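Clirkport Support > Tickets > Studbook and Release Records
Subject: Released tortoises counted twice after yearly import
Product: Jumari (population records module)
Status: Resolved
Opened by: Oda Aasen, Plorton Wetland Reserve
Assigned to: Mohcine Amrani

Oda Aasen, 8:40
Hello. I keep the records for the pond tortoise breeding and release program at the Plorton reserve. Every May we import the field survey into Jumari, together with the list of young animals which came from the two partner zoos. This year the total living population after the import is 1,316. Before the import it was 1,027. We did not release so many animals in one year, and the hatchery did not have so many eggs, so the number can not be right.

I have tried these things already:
I ran the import again on a copy of the database. The result was the same, 1,316.
I turned off the filter for "status unknown". The total did not change.
I opened the file in a text editor to look for repeated rows. I did not find any repeated row.

The annual report to the regional wildlife office must use this number, so I do not want to correct it by hand without knowing the cause. Please advise.

Mohcine Amrani, 9:25
Good morning Oda, thank you for the clear report. Please send me three things: the import log (Tools, then Logs, then Last import), the settings page for animal identity, and one example of an animal that you think is there twice. Do not delete anything yet, please. When a record is deleted, its parent links are also removed, and they are hard to put back.

Oda Aasen, 10:10
I attached the log and the settings page. For the example, please look at the female with shell notch code 3L-8R. She hatched at the zoo, she was released at the north ditch, and she was found again in this survey. In Jumari I now see her one time as "zoo born, released" and one time as "wild, first capture". The second record has no parents and no hatch year.

This is a serious matter for us, more than the total. If a zoo-born animal becomes a wild founder in the records, then the kinship table says she is not related to her own sisters. We use this table to choose the pairs for the next season.

Mohcine Amrani, 11:05
I see the problem in the log. There are many lines like this one:

WARN identity: no match on primary key, new individual created (origin = wild)

In your settings, the primary key for matching is the transponder number. The notch code is only a secondary key, and the box "Use secondary key when primary is different" is not checked. So when the transponder number in the survey is not exactly the same as in the zoo file, Jumari believes this is a new animal.

Now I need to know why the numbers are different. Was a new reader used in the field this year?

Oda Aasen, 11:30
Yes. Our old reader stopped working in the winter and we bought a new one. Hằng Ninh, who leads the survey team, will write to you about it. I only receive the files.
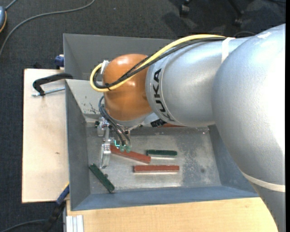
Does a transponder number ever change after the animal is released?

The number in the chip stays the same for the life of the animal, but different readers can write it to the file in different ways, with or without spaces and with or without zeros at the beginning.

Hằng Ninh, 13:15
Hello, I am from the survey team. I checked the reader. The old one saved the number as plain digits. The new one puts a space after the country part, and it drops the zeros at the start of the second part. I did not know this would matter, as on the small screen the number looks normal to us.

One more detail which may help: 16 animals had no signal from the chip. For those we wrote only the notch code, and we left the transponder field empty.

Mohcine Amrani, 14:00
Thank you Hằng, this explains nearly everything. I will repeat it so that we all have the same picture:

Recaptured animals with a differently written number became new "wild" records.
Animals with an empty transponder field also became new records.
Animals truly seen for the first time also became new records, and this part is correct.

The third group must stay. This is why I do not advise to roll back the import and simply enter the old total. I have asked my colleague Salma Abdel Rahman to prepare a merge in a test copy. She knows the lineage tables better than I do.

Salma Abdel Rahman, 15:20
Hello all. I have restored the backup from before the import into a test copy -- your live database is not touched. The steps I used are below, and you can repeat them yourself:

1. Open Settings, Identity, Format rules.
2. Add a rule for the transponder field: remove spaces, then fill the second part with zeros to the full length.
3. Check the box "Use secondary key when primary is empty".
4. Leave the box "Use secondary key when primary is different" unchecked. Two animals from different zoos can carry the same notch code, and that box could join them by mistake.
5. Run the import with "Preview only".
6. Read the list called "Possible matches" and confirm each animal by hand.

Step 6 takes some time. For the animals without a chip signal, please compare the shell length and the plastron photo before you confirm. A tortoise does not become shorter between two surveys, so if the new length is clearly less, it is probably another animal or a measuring error.

Oda Aasen, 16:45
I followed the steps in the test copy. Female 3L-8R is now one record, with both parents and the correct hatch year. The kinship table shows her as a full sister to the others again.

Two of the animals without chip signal are not clear to me. The notch code agrees, but the sex is different in the two files. Should I confirm them?

Salma Abdel Rahman, 17:05
Please do not confirm them yet. Young animals are often sexed wrongly before release, so they may be the same ones. Set them to "Pending identity". They will be counted in the total, but they will not be used for pairing until someone decides. Your veterinarian can check them at the next capture.

Oda Aasen, 9:15
Dr. Wael Abdel Hamid agrees with this. He will look at both animals when the traps are out again, and he will put new chips where the old ones are silent. I ran the final import on the live database this morning. I compared the new records with Hằng's paper sheets for first captures and they agree. The report can go out.

Mohcine Amrani, 9:50
Very good. I added the reader format to our help pages under "Import, transponder numbers". Please keep the backup from before the import until your report is accepted. I am closing the ticket, and a reply to this message will open it again.

Resolution: format rule added, secondary key allowed for empty primary only, import repeated from backup. Two records pending.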